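Notes on Re-Leveling the Small Cell
Posted 26/08/2023 by Annick Thibodeau

It has been some time since the maintenance record for the small cell was set out in full on this blog. Several readers have written to ask how the arm is kept true to the work surface, and the procedure changed enough in April that the earlier post should no longer be followed.

The cell is used for pushing tasks. The arm carries a straight rod in place of a gripper and moves blocks across a wooden board, which lies flat on blue pegboard. Most of the upkeep concerns the height of the rod tip over the board. If the tip is too high, it rides over the edges of the lower blocks. If it is too low, it marks the wood, and the present board replaced one that had been scored in this manner.

The controller is switched to manual and the speed is limited before anyone reaches over the surface. All blocks are removed. The board is lifted off and the pegboard is brushed clean, with attention to the holes, where chips and dust collect. Nilmini Paul recommends a soft paintbrush for this purpose and I have adopted her recommendation.

The bolts are then checked with a hand driver. Powered drivers are not used on the pegboard. A bolt that turns freely is removed and the hole is inspected before the bolt goes back in.

The rod is examined next. It is held below a black collar, and the collar clamp is the part most likely to work loose. At the last service the clamp had slipped and the rod had dropped by a small amount, which accounted for the scraping sound that Keabetswe Cele had reported. The clamp was opened, the rod reseated, and the clamp closed again in two stages. The service interval was formerly 2,000 hours. The counter read 2,405 when the fault was found, and the interval has accordingly been reduced to 200 hours for the clamp alone.

Height is set at 4 points on the board, one near each corner. A strip of card is placed on the wood and the arm is lowered by hand control until the card can be drawn out with slight resistance. The value is written down, and the procedure is repeated at the next point. Should the readings disagree, the board is to be shimmed. It is poor practice to correct a tilted board in software, and I say so having done it myself for most of a year.

The square marker on the pegboard is left in position throughout. If it has been disturbed, the camera alignment must be run again from the beginning, which occupies the better part of a morning. Ajith Sastry has prepared a written sheet for that procedure and copies may be requested from him.

Finally, the blocks are returned to the board and the arm is run slowly among them. I prefer a mixed arrangement, with some pieces packed together and others left apart. The star blocks deserve particular care, as the rod can slide into the angle between two points and turn the piece without moving it forward. I watch at least one full run from beside the stop button before the cell is released for use.

Corrections to the above are welcome in the comments. 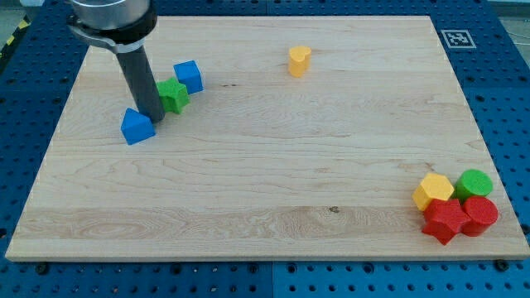

The rod tip low over the board, among the blocks at the far left.

3 comments | 11 shares

Recent posts
Replacing the Cable Guides at Jelov
Heike Wiegand on Keeping a Service Log
The Plusside Controller: One Year of Use
Storing Spare Collars and Clamps
A Visit to the Dlamini Workshop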